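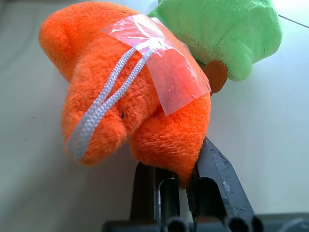
Orange plush with grey braided cord, held by clear tape. A light green plush is behind it.

Removing tape and cord from short-pile plush

Posted 12/29/18 by Liam Mac Suibhne
Filed under: Soft goods / Cleaning and repair

Clear tape is often used to hold a cord against a soft toy. It is cheap and quick, and it is hard on the pile if it is pulled off without preparation. The method on this page is for short-pile polyester plush in one colour. It also works on longer pile, but more slowly. It should not be used on mohair, on anything with a straw filling, or on a toy old enough for the backing cloth to have gone brittle.

What you need

Small blunt-ended scissors
A plastic card with one rounded corner
A soft toothbrush, unused
White cotton cloth, two pieces
White spirit vinegar
Washing-up liquid, plain, no added colour
A hairdryer with a cool setting
A wide-toothed comb

A desk lamp set low and to one side is useful. Fibres trapped under clear tape are difficult to see from directly above, and side light shows up creases and bubbles in the film.

Step 1. Look before pulling

Find out which layer is on top. In the arrangement at the head of this page the tape goes over both the fur and part of the cord, so the tape comes off first and the cord second. If the cord is pulled while the tape is still down, the tape drags with it and takes fibres from the whole width of the strip.

Check for eyes, beads and stitched details near the tape. A small dark eye can sit well down in the fur and be missed. Part the pile with a fingertip and note where each one is. Keep vinegar off painted eyes.

Find the direction of the pile. Stroke the toy one way and then the other. The smooth direction is with the pile, and all peeling is done in that direction.

Step 2. Start at a lifted edge

Tape on plush seldom sticks evenly. There is usually one edge standing slightly clear of the fur, and that is the place to start. Slide the rounded corner of the card beneath it and hold the fabric flat with the other hand. Do not pick at a wrinkle in the middle of the strip, as the film tends to split there and leaves two pieces to remove.

If no edge will lift, cool the tape. Put the toy in a sealed bag in the freezer for 17 minutes, then work straight away. Most household tapes lose some of their grip when cold. Warm air does the opposite on this sort of fabric: the adhesive softens and runs down towards the roots of the pile.

Step 3. Peel low and slowly

Fold the lifted edge back on itself so that it lies nearly flat against the strip, and draw it along with the pile. Stop whenever fibres stand up and follow the film. Press them down with the card, free them, and carry on.

Where the tape crosses a cord, the grip changes. The film bridges from the cord down to the fur on each side and is loose in the gap. Cut along that gap with the blunt scissors if there is room for the lower blade without touching the pile. The strip can then be taken off in sections – slower, but the cord stays still.

Step 4. Take off the cord

Unwind the cord from its free end, lifting each turn away from the surface. Do not slide it. A tight herringbone-type braid has enough texture to rub the pile into small balls if it is dragged across.

Adhesive left on the cord can be rolled off between finger and thumb. If the braid is still tacky, wipe it with a cloth dampened in vinegar and hang it up to dry before storing.

Step 5. Remove the residue

Feel for tacky patches, which are easier to find by touch than by eye. Mix 100 ml of lukewarm water with one teaspoon of vinegar and two drops of washing-up liquid. Dampen the first cloth, wring it out well, and dab. Rubbing spreads the adhesive.

Work the toothbrush through the patch in short strokes with the pile, wiping the bristles on the dry cloth after each stroke. Repeat until the patch feels the same as the fur next to it. Strong colours, orange and red in particular, should be tested first under a limb or near a seam. If colour comes off on the white cloth, leave out the vinegar and use plain water.

Step 6. Raise the pile

A cord wound firmly round a stuffed toy leaves shallow grooves. Most of these are in the filling and will come out with kneading. Squeeze from both sides of the groove, then roll the part between the palms.

For the pile itself, dampen lightly, comb against the lie of the fibres, and dry on the cool setting with the nozzle held well back. Finish by combing with the pile. A groove that still shows the next morning needs a second pass.

Fixing a cord without tape

If the cord has to go back on, tack it with cotton thread. One loose stitch over the cord at each bend is enough, passed through the backing cloth and tied off. Choose a thread close to the colour of the cord. The stitches can be snipped later and leave nothing behind.

Related pages

Washing plush by hand
Replacing a lost eye
Storing cords and ribbons

Page viewed 2596 times. Comments are closed on this page.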